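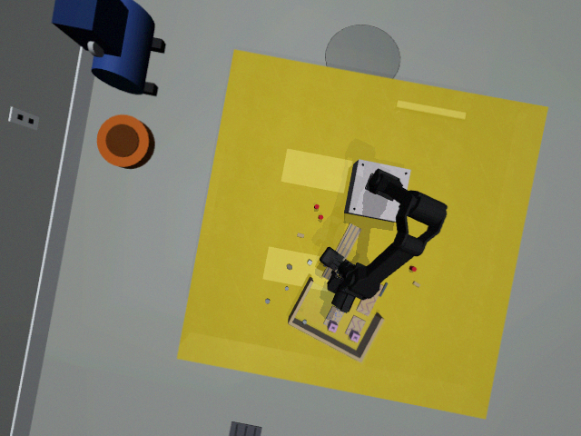 The Long Way Back to Mustard

By Roscoe Kapoor

Paint stores sell a great many yellows, and most of them come back. Ask at the counter in Pruitt, where I have bought paint for most of my adult life, and they will tell you that yellow is the color people return to exchange more than any other. It looks fine on a card the size of a playing card. On four walls it gets louder, and by the second coat the phone is ringing.

Mustard is the exception, or has been lately. It is turning up again in kitchens and hallways, on rugs and mats and the fronts of cabinets, after something like forty years in which it was the color you stripped out when you bought a house.

I grew up with it. My parents' place in Gustamdale had a mustard kitchen when they moved in and a mustard kitchen when they sold, and in between my mother threatened to paint it every spring. The counters were brown and the linoleum was a third color that had started out as cream. When the house changed hands in the late eighties the new owners had everything white within a month. I remember driving past and thinking it looked clean. I also remember that I could no longer tell which window was the kitchen.

The word covers a lot of ground. At one end is something close to the stuff on a hot dog, sharp and a little green. At the other is ocher, which is a pigment dug out of the ground and has been used on walls for as long as there have been walls. House painters tend to prefer the ocher end. Earth pigments are cheap, they hold up well in sunlight, and they cover in fewer coats than the bright, clean yellows, which can be thin and streaky even over a good primer.

What makes mustard easier to live with is the amount of gray and brown in it. A clear yellow bounces onto everything near it. Put a white plate on a lemon-colored counter and the plate goes lemon. Mustard does this too, but the tint it throws is duller, closer to olive in the shadows, and most people stop noticing it after a week or so.

It depends heavily on what you put next to it. With brown, it goes straight back to the seventies, which is fine if you want that. With gray it calms down. Gray floors in particular suit it, whether concrete, slate or painted boards, and much of the mustard now showing up in decorating pages is sitting on one gray or another. Black gives it an edge. Pure white is the hardest partner, and I would use a warm off-white for the trim instead.

Last November I finally painted a room with it, the back room of our house in Cekcombe, which measures just under 200 square feet and gets no sun after lunch. I bought 2 gallons and used most of them. The first coat looked terrible. It dried patchy, with paler bands along the edges where I had cut in with a brush, and at four in the afternoon, with the lamp off, it was the color of an old envelope. My wife came to the door, looked, and went away again.

The second coat fixed the bands. The light took longer to sort out. Our bulbs were the cool kind, good for reading labels, and they turned the walls green. I swapped them for warm ones and the green went. If you are trying the color at home, change the bulbs before you blame the paint – it is a cheaper mistake to correct.

A few practical things I learned along the way. Paint a board, a big one, and move it around the room for several days. Look at it in the morning and again after dark. Buy all the paint at once and mix the cans together in a bucket, as small differences between batches show up more in this color than in most. Use a flat or eggshell finish, because a shiny mustard wall looks wet.

And if you don't want to commit to walls, start on the floor. A rug or a mat takes up less of your view than a wall does, and it can be rolled up and put in a closet when you get tired of it. Ours is in the hall, and it hides dirt better than the blue one did.

The back room has been mustard through one winter and most of a summer. My mother visited in June. She stood in the middle of it for a while and asked if we had thought about white.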